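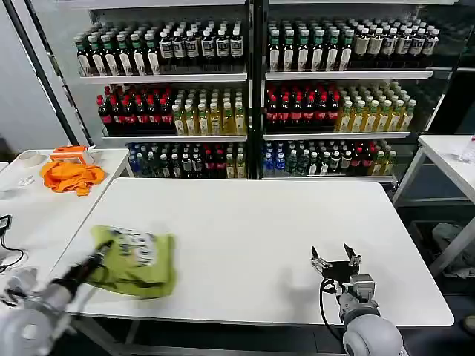
The Dulby gallery

Dulby is a two-armed robot that Dennis Furnival and I have been putting together at the Flinwood workshop, on evenings and the odd Sunday. The plan was to have it folding T-shirts by Easter. It is June 2025 and we are on the second plan.

One photo so far, up at the top. More will go up when the upload page stops sulking. Notes for it, with the boring bits left in:

Left arm in the green cloth. The gripper is pressing down into the bunched fabric, and pressing is the part it's good at. Dennis wrote the grasp routine and calls it "assertive". I have asked for a gentler setting.

Right arm, gripper open and pointing at the ceiling. The black cable looping down from the wrist is my routing. Dennis would like it clipped tight to the arm. I had it clipped tight to the arm in the spring and replaced two connectors, so the loop stays until he buys the connectors.

White table top. Lovely to wipe down, miserable for shadows. Our first cloth-finding script was convinced that the gripper's own shadow was laundry and went after it with real commitment. Version 31 mostly leaves it alone.

Orange cloth on the next table along. Orange is easy for the software and green is fine after lunch, when the light settles. We haven't tried black and I'm in no hurry.

White tape. Marks the start positions, and has also been called upon structurally.

Still to do

Softer pads for the fingers. Keseteck want 59 pounds for a set, so we'll be having a go with bicycle inner tube first.

A proper log of every attempt. The current one stops at 1742, when the disk filled up, and most of those are the same corner being missed.

Sleeves. We have agreed not to discuss sleeves until the autumn.

If you're a Flinwood member and want to watch, come by on a Thursday after seven. Bring a T-shirt you aren't fond of.

Kurniawati Ismail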